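Fluvau peel-and-stick wallpaper, butterfly print

I'd put off papering for years, mostly because my mother did our hallway with paste one August and we all still talk about it. So I went for peel-and-stick, and I'm so glad I did! I ordered 3 rolls from Enriquez and they came on a Tuesday, nicely boxed, with a little felt smoother tucked in.
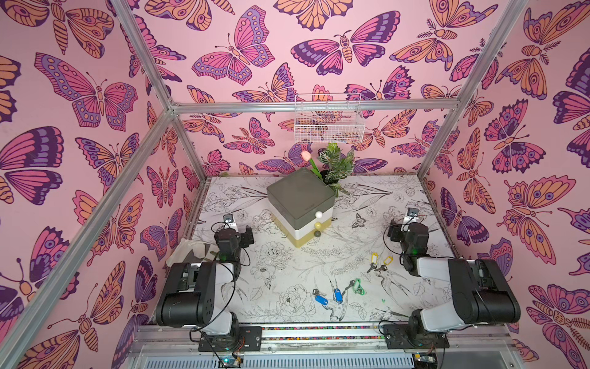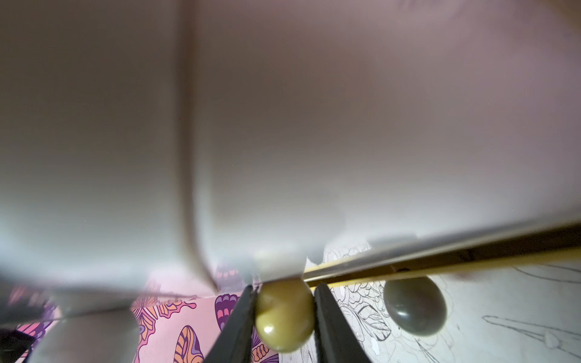
The backing comes away cleanly and you can lift a strip and lay it again (I did, twice - my first try was crooked). Matching the pattern takes patience, and I'd buy a spare roll. My one grumble is the smell, which hung on for 2 days with the windows open. I looked at Drirton's version too, but it was thinner and cost more. I'd happily order again.

- Lena Kubiak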